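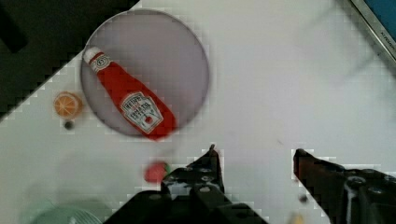
Sioned Watkins says we've been asking the wrong thing all along, and that it doesn't matter whether people can find the sauce, it matters whether they can find the plate. She wrote it in pencil across the bottom of my last page, so I suppose it's part of the record now. I've been chewing on it all morning.

January 11, 2019
Beddoe notebook, table room at Trangate

Okay. Pale tableware on the white table, round one. Josué brought the pale things over from the cupboard and I did the laying out, which means I was also the one who kept shifting stuff and then forgetting where it had been. Must tape the positions next time. I say this every time.

Light first, so I don't lose it. The meter gave 664 lux in the middle of the table with the ceiling lights on and the blind down. I took that one twice and got the same number. Then Josué leaned over to read it himself and his shadow knocked it down a fair bit, so I've left his reading out. Sorry Josué.

We did it with the low-vision glasses on, same as in October, sitting on the Nurus chair with the seat wound all the way up. Eyes 42 cm above the tabletop, measured with the tape. That's higher than most people would sit to eat and we should probably do it again lower down, but the chair was already up there and I'd just as soon have one full set at one height.

What I noticed, in the order I noticed it:

The ketchup wins. It wins every single time, glasses or no glasses, and it isn't even close. Big red thing on a white table, of course it does! I thought the white label might break the shape up and make it read as two smaller red things, and with the stronger glasses it did a little, but I still went straight to it with my hand. The white cap was the tricky end. I reached for the bottle and got the body of it fine, then had to feel my way up to the cap, which had pretty much dissolved into the background. Josué had the same trouble and he's got better eyes than me.

The plate under it is another story. With the glasses on I couldn't have told you where the plate stopped and the table started. The rim helps a touch if you already know it's there. I put my thumb down on what I was sure was plate and it was table. So Sioned has a point (I've told her so, she was unbearable about it). If I can see the bottle, I assume there's something under it, and I'm working the plate out from the bottle. Take the bottle away and I've got nothing to go on.

The pale green one was worse again. I'd half expected the green to save it and it didn't. Under these lights it goes to a sort of milky nothing. In the cupboard, next to the others, you'd swear it was the strongest colour of the lot, so there's a lesson there about choosing things in the cupboard.

Blue bowl: lovely. Found it first go with both pairs of glasses. Found the rim, found the inside, found the red thing in it. If we only had the blue bowl we could all go home.

Black cups: found them straight away, no trouble at all, though I had a job telling which end was open. I picked one up by the wrong end and would have been wearing my tea. Dark outside and dark inside is no good for pouring, even if it's great for finding. I'd like to try something with a pale inside. Josué thinks a pale rim would do it and be cheaper. We've agreed to disagree until there's one on the table to argue over.
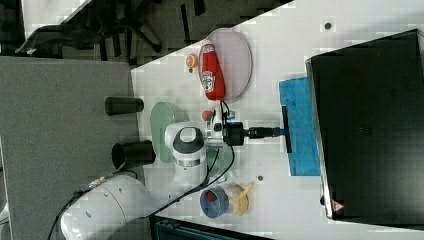

Pale plates, white table, black cups on their sides. Banana next to the blue bowl.

The banana did better than I'd have bet. Yellow on white ought to be hopeless, and the colour does wash out, but the shape is so much itself that you know it anyway. The beige thing beside it I lost completely. I knew it was there, I'd put it there, and I still patted around for it like someone hunting for their keys in the dark.

Orange: fine near the plate, harder once I moved it out on its own. I don't know what to make of that. Could be that I was searching near the bottle by then and not really looking at the rest of the table. Worth trying with someone who hasn't watched me set it up.

We did 5 goes each with the weak glasses and only 2 with the strong ones, as the strong ones give me a headache and Josué had to be off by lunch. So the strong column is thin. Don't anyone quote it.

Other bits:

- The mats from Flurow still haven't turned up. I rang, they're looking into it. I want the dark blue one most, as I suspect a dark mat under a pale plate will do more than any change to the plate. If it does, that's a much nicer answer for people, who mostly like the plates they've got.

- Glare. There's a shiny streak on the bottle that moves about when you move your head, and I found I was following the streak and not the bottle. Wrote that down with the glasses still on, hence the handwriting in the margin.

- The white tabletop shows every crumb and every pen mark, which is handy for me and hardly the point. Please don't lean on it to write.

- Score sheet needs a box for "found it by touch". At the moment I'm putting those down as a yes with a squiggle, and Josué puts them down as a no, so our columns don't match and can't be added up.

Sioned wants the next round done with no bottle at all, just plates. Fair enough. I'd keep the bottle in for half the goes, so we can see how much work it's doing, and I've pencilled that into the plan for her to cross out.

Glasses are back in their case, weak pair on top. The meter needs a new battery before anybody uses it again.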